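25/6/16

朝から曇り。いつもの電車に乗り、途中の駅で少し止まったが遅れは取り戻した。車内でPravoraの開発者向けの告知を読んだ。前から噂のあった件で、外部ツールから投稿や統計の取得をするときの接続料が、今年の11月から有料になる。これまでは申請さえ通れば無料だった。告知は長かったが、料金表は一番下に小さく載っているだけで、肝心の単価は「お問い合わせください」になっていた。

会社に着くとギオン・ヴァルナーがもう同じ告知を印刷して、蛍光ペンで線を引いていた。印刷する人はうちではギオンしかいない。彼が線を引いたのは、呼び出し回数の数え方の部分だった。投稿を一本予約して公開するまでに、うちのソフトは何度もPravoraに問い合わせをしている。下書きの確認、動画の変換が終わったかどうかの確認、公開後の表示数の取得。変換が遅いときは終わるまで繰り返し聞きに行く。それが全部一回ずつ課金の対象になるのか、まとめて一回なのか、告知の文面からは読めない。ギオンは全部だろうと言う。私はまとめて一回という読み方もできると思うが、根拠は弱い。

午前中は、うちの数字を出すのに使った。Thalerの予約投稿ソフトを契約している顧客は今朝の時点で255社。月額は30フランで、値上げは一度もしていない。投稿のうちPravora向けが占める割合は80パーセント。去年よりまた上がっている。Madley向けは伸びるはずだと去年の計画書に書いたのは私だが、伸びなかった。計画書を開いて読み返した。「利用者の年齢層が広がることにより」という文があって、何を見てそう書いたのか思い出せない。

集計は手間取った。請求の台帳と実際に動いているアカウントの一覧が合わない。解約したのに接続だけ残っている顧客がいて、夜中に統計の取得が走り続けている。無料のあいだは誰も困らなかったが、有料になれば、解約した客の分までうちが払うことになる。表にして共有の場所に置いた。ギオンには今月中に止めてほしいと書いておいた。返事は親指の印だけ。

昼前にジルヴァン・ヴィトマーが出てきて、会議になった。社員は7人なので、会議といっても全員が椅子を寄せるだけだ。ジルヴァンの案は、とりあえず値上げはせず、Pravoraと個別に話をして小規模事業者向けの条件を引き出すというもの。去年の秋に開発者向けの催しで名刺をもらった相手がいるらしい。その相手がまだ在籍しているかどうかは分からない。春に広告部門で人を減らしたという記事が出ていたし、その前から窓口の担当はよく変わっていた。

私は、交渉は交渉として、値上げの通知の文面も用意しておくべきだと言った。契約書には料金改定は三か月前までに通知すると書いてある。11月から請求が来るなら、夏のあいだに送らないと間に合わない。ゼリーナ・アマンも同じ意見だったが、理由は少し違った。彼女のところには、もう朝から問い合わせが入り始めている。告知を読んだ顧客が、うちの料金はどうなるのかと聞いてくる。「検討中です」と返すしかなく、同じ返事を何度も書いているうちに、本当に何も決めていない会社のように見えてくる、と言っていた。

実際、何も決めていない。

会議で出た案を忘れないうちに書いておく。

ひとつめは一律の値上げ。計算は簡単だし、説明も短く済む。ただ、月に数本しか投稿しない客と、毎日何本も投稿する客が同じ額を負担することになる。少ない客から順に抜けるだろう。抜けると残りの客の平均の使用量が上がって、また足りなくなる。

次に、使った分だけ上乗せする方式。公平だが、うちの請求の仕組みがそうなっていない。ギオンは作れると言ったが、いつまでに、という質問には答えなかった。それに客の側も、月末まで金額が分からないのを嫌がる。小さな宿や店が相手なので、毎月同じ額が引き落とされることに価値がある。

もうひとつは、統計の取得を減らすこと。今は公開した投稿の表示数を一時間ごとに取りに行っている。これを一日一回にすれば呼び出しは大幅に減る。私はこれが一番早いと思うが、ゼリーナによると、客が毎朝見ているのはまさにその表示数の画面で、投稿の予約より使われているかもしれないという。一日一回でも朝見る分には足りるのではないかと聞くと、昼にも見ているそうだ。

結論は出ず、午後にまた話すことになった。
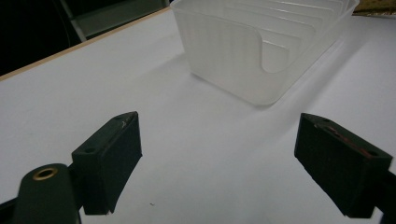 ゲープハルト・フライによると、この話は接続料だけの問題ではないらしい。昼過ぎに電話があって、かなり長く話した。Pravoraは広告の売上が鈍っていて、外部ツールから回収できる金額などたかが知れている、欲しいのは金より利用者を自社の管理画面に戻すことだ、というのが彼の見立てだった。外のソフトで予約投稿をする店は、Pravoraの画面を開かない。開かなければ、広告を出しませんかという案内も目に入らない。だから接続料は、払えるかどうかぎりぎりの額に決めてくるだろう、と。

筋は通っていると思う。ただ、そうだとするとジルヴァンの交渉案は望みが薄い。向こうがこちらに残ってほしいと思っていないなら、小規模事業者向けの条件など出すわけがない。電話のあとでそれをジルヴァンに伝えたら、少し黙ってから、それでもメールは出すと言った。出すこと自体には反対しない。文面を見せてもらった。丁寧だが長い。うちの歴史のところを削って、契約数と月の呼び出し回数を最初に持ってくるように直した。呼び出し回数はギオンが午後に出した数字で、思っていたより多かった。変換待ちの確認が大半を占めている。

ギオンはこの変換待ちの部分をすぐにでも直せると言う。今は決まった間隔で聞きに行っているが、動画の長さから終わる時間を見積もって、そこまで待ってから聞けばいい。なぜ今までそうしていなかったのかと聞いたら、無料だったから、と言われた。それはそうだ。私だって台帳の不一致を放っておいた。

午後の後半はFlaltotmontの観光協会の件。あそこは宿と店をまとめて契約してくれている大口で、ここが抜けると影響が大きい。担当者から届いたメールは短く、値上げがあるなら来年の予算に入れるので早めに金額を教えてほしい、とだけあった。怒っている様子はない。むしろ助かる書き方だが、金額を教えてほしいと言われても、その金額がない。仮の幅で答えるかどうかゼリーナと相談した。幅で答えると、客は必ず下の数字で予算を組む。あとで上の数字になったときに揉める。結局、通知の時期だけを先に伝え、金額はPravoraの単価が出てから、と返事をした。送信する前に読み返して、「誠意をもって」という言葉を消した。

そのあと、Madleyの開発者向けの資料を読み直した。こちらは今も無料で、規約を見る限り当分は変えないと書いてある。当分というのがどのくらいかは書いていない。Pravoraも以前は似たような書き方をしていたはずだと思い、古い規約を探したが、ページが消えていた。ギオンが保存していた印刷が棚から出てきた。「可能な限り無償での提供を継続する」とあった。可能でなくなったということだろう。

印刷しておくのも悪くない。

資料を読んだ限りでは、Madleyは動画の予約に対応しておらず、写真と文章だけになる。うちの客が投稿しているものの多くは短い動画だ。宿なら朝の窓からの眺め、店なら焼き上がったパン。これを写真にしてMadleyに移ってくださいと言っても、客は動かないだろう。客の客がPravoraを見ているのだから。

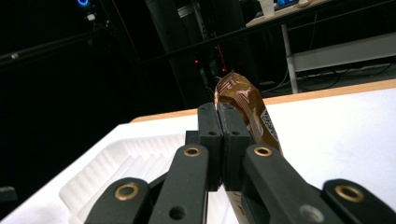 金色がかった茶色の包みのスナックバー。

夕方、もう一度全員で話した。決まったことは次のとおり。ギオンは変換待ちの確認の仕組みを直す。解約済みアカウントの接続を止めるのも同時にやる。ゼリーナは問い合わせへの返事をひな形にして、夏のうちに料金について正式に知らせると書く。ジルヴァンはPravoraにメールを出し、返事を待つ。私は一律の値上げと、使用量に応じて段階を分ける料金との両方で試算を作る。段階制は会議の終わり際に出た案で、使った分だけの課金よりは仕組みが簡単で、客から見ても毎月の額が決まっている。どこで段階を切るかが難しいが、台帳が合えば分布は出せる。

統計の取得を減らす件は保留。ゼリーナが何社かに聞いてみることになった。聞き方によっては不安にさせるので、画面の使い方についての簡単な質問という形にするそうだ。

ジルヴァンが最後に、もし単価が払えない額だったらどうするか、と言った。誰も答えなかった。私の計算では、接続料が売上の三分の一までなら、値上げと呼び出しの削減を合わせて続けられる。半分なら人を減らすことになる。そこまでは口に出さず、試算に入れておくとだけ答えた。ジルヴァンも分かっていて聞いたのだと思う。会社を始めたときの借り入れがまだ残っていて、保証人には彼の名前と、リースル・ヴィトマーの名前が入っている。

そのリースルが閉める間際に寄って、印鑑の代わりに署名の要る書類を置いていった。銀行の更新の書類で、接続料とは関係がない。ただ、事業の見通しに重大な変化があった場合は届け出ること、という欄がある。今日の告知が重大な変化に当たるのかどうか。単価が出ていない以上、まだ何も変化していないとも言える。私は、出す前に銀行に一本電話を入れたほうがいいと言った。あとから言うより先に言っておいたほうが扱いは楽だ。リースルは、では明日かける、と言って書類を持って帰った。署名は途中まで。

帰りの電車で、ほかの会社がどう出ているか見てみた。似たソフトを出している会社のうち、もう値上げを発表したところがある。動きが早い。単価が分からないのにどうやって決めたのか不思議だったが、よく読むと値上げの時期だけ書いてあって額は書いていなかった。うちがFlaltotmontに返事をしたのと同じことをしている。もうひとつの会社は、Pravoraへの対応をやめると書いていた。もともとMadley向けが中心のところだから、やめても痛みが少ないのだろう。

開発者の掲示板も見た。怒っている書き込みが多い。告知の文面の「持続可能なエコシステムのために」というところが特に嫌われている。何人かは集団で抗議しようと呼びかけていた。参加するかどうか考えたが、個別に交渉のメールを出した日に抗議の名簿に載るのもおかしい。今日は読むだけにした。役に立ったのは、数え方について問い合わせた人の書き込みで、Pravoraからの返事として、確認だけの呼び出しは別の区分になる予定、と書いてあった。本当ならギオンの心配は半分で済む。予定というのが引っかかるが、ギオンに転送した。今度は親指ではなく「見た」と返ってきた。

夕食は残りのスープとパン。食べながら試算の枠だけ作った。列の見出しを決めて、数字は入れていない。台帳の不一致が片付かないうちに数字を入れると、あとで全部やり直しになる。前にそれで一日つぶした。

考えてみると、売上の大半をよその会社の無料の接続に頼っていることは、ずっと前から分かっていた。契約が増えているあいだは、それを資料の最後のほうに「外部要因」として一行書いて済ませていた。次の計画書では最初に書く。書いたからといって依存が減るわけではないが、読む人には早く分かる。

頼らない商売にできるかどうかも少し考えた。ゼリーナの言っていた、客が毎朝見る画面。あれは今、Pravoraの表示数を並べているだけだが、宿なら予約の数、店なら売上と並べて見せることができれば、投稿先がどこでも使い道がある。ただしそれには客の側の予約システムとつなぐ必要があって、そちらの接続料の話がまた出てくる。誰かの接続にぶら下がるのは同じだ。ギオンに話したら嫌な顔をするだろうが、来週あたり一度聞いてみる。

明日やること。台帳の不一致の続き。通知文の下書き、一律の場合と段階制の場合の両方。契約書の三か月前の条項で、起算日が発送日なのか到着日なのかを確認。銀行の件、リースルが電話したかどうか聞く。Flaltotmontから返事が来ていれば先にそちら。傘は会社に置いてきた。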